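Clollport reading room cuts its table stock to six items

The ground-floor reading room at Clollport reopened on Thu 16 July after a clear-out that began in June. The work covered the round tables, the seating along the wall and the store cupboard, where small items had been collecting since the room was last painted.

The inventory drawn up before the work listed 1048 entries, most of them books and loose stationery. Of these, 173 were marked for removal: duplicate volumes, chargers with no matching device, broken lamps and a quantity of cloths too worn to be washed again. The remainder has been relabelled and returned to the shelves under a new numbering scheme supplied by Platance, the firm that also handles the building's lending records.

Under the revised arrangement each table has a fixed list of what may stay on it overnight. Potted plants are permitted, provided that the pot is square or has a saucer, as are books in current use. Hand-held fans may be left out during opening hours but must go back to the cupboard at closing, with the battery compartment checked. Cloths are to be folded and stored in the second drawer - a rule that applied before the clear-out and was seldom kept.

Cooling took up a good part of the discussion. The room faces south-west and has no opening window on the long side, so in warm weather it depends on pedestal fans and on whatever readers bring with them. A proposal to fit ceiling units was priced by Irari and set aside on grounds of cost and noise. Small fans for individual use were kept on the list as a result, and the plants were moved away from the strongest draught, which had been drying the compost.

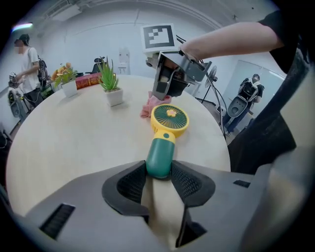
Gert Zulu would have gone further and taken the small fans off the tables altogether. In his view they roll, they get buried under cloths and papers, and they are left running until the battery is flat; one good pedestal fan for every two tables would do the same job with less to put away. He had no objection to the plants, although he asked that the aloes be watered no more than once a fortnight.

Riaan Mtshali, who drew up the table lists, said the point about batteries was fair and that charging would now be done in the cupboard only, on a single switched strip. The number of pedestal fans will be looked at again if the room proves too warm in the afternoons.

Chairs have also been sorted. Seven with faulty gas lifts were sent to Ševčík for repair and will be put back as they are returned. Until then, readers are asked not to carry chairs in from the corridor, where they are needed for the evening classes.

Opening hours are unchanged. Copies of the table lists are kept at the front desk.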